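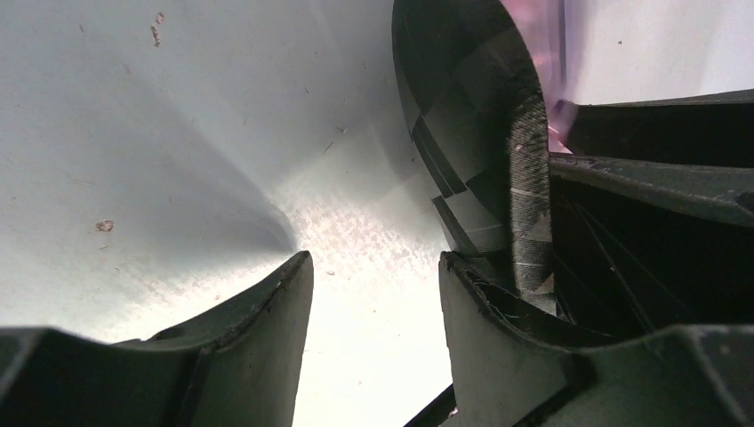
Gandari opened its workshop in Fetthorpe to the public on Saturday, Jan 6, 2018, with a pair of robot arms working at a table as the main demonstration. Visitors were let in ten at a time and could stay as long as they liked, though most moved on to the tea table after a quarter of an hour.

The firm took over the old seed warehouse on Flurnau Road in May and has kept fairly quiet until now. Lăcrămioara Grecu, who runs the workshop, said local people had been asking at the door what went on inside and that an open day seemed the simplest answer.

The two arms are fixed side by side along the near edge of a pale green-blue table, with light walls on the other three sides. Each has a black gripper at the end. The work on show was the handling of small everyday things – among them a pair of glasses with a pink frame and purple lenses – which sounds easy until you try to get a machine to do it. Thin, see-through and shiny items are the hardest, Ms Grecu told the first group, and those are the ones the firm spends most of its time on.

Staff call the set-up Yoo. The name came from an early label on a cupboard and has stuck. A screen by the door gave the day's timetable, and there was a short talk every hour on how the arms are taught a new task and how often they need to be checked.

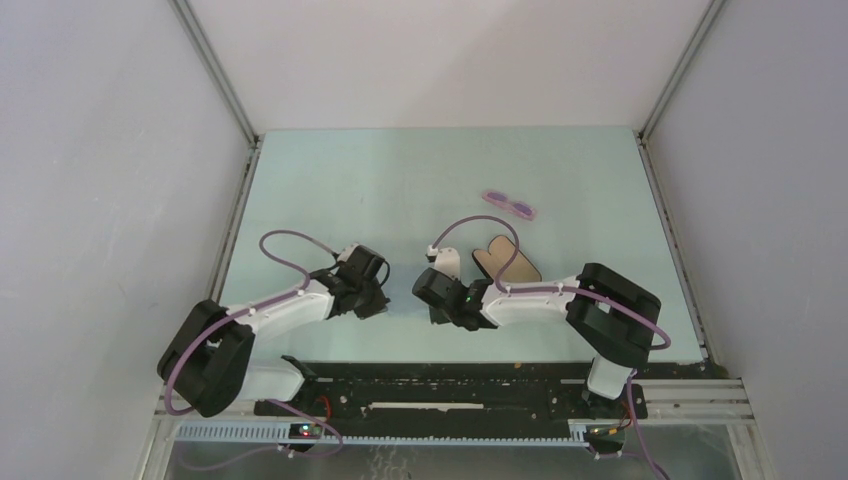 Nikola Malinowski said he had expected something much faster and louder, and that he would have liked a go at the controls himself. He also wanted to know whether machines of this sort would mean fewer packing jobs in the town. Ms Grecu replied that the firm employs 38 people, that none of them had been replaced by a robot, and that she could not speak for other employers.

Questions from the floor went on longer than planned. Several were about safety and the noise of deliveries in the early morning, which the firm has promised to look at. One child asked if the arms got tired. They do not, but the grippers wear and have to be looked over regularly.
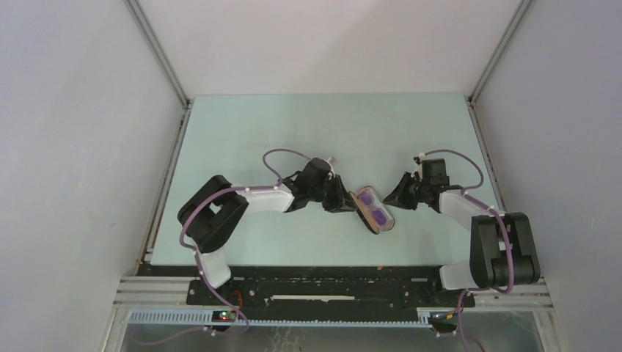
Handling a clear case with something inside it is a good test for two arms, according to the notes handed out at the door. One gripper can hold the case while the other is brought up beside it, and the two have to be kept from knocking into each other. The same notes say that a new task may be repeated 1,000 times before the firm is happy with it.

Entry was free. A collection for the Fetthorpe library roof was taken by the exit, and the total will be put up in the library window. Gandari plans a second open day in the spring for school groups, with places booked through the workshop office. Parking on Flurnau Road is limited and visitors are asked to use the station car park, a walk of five minutes.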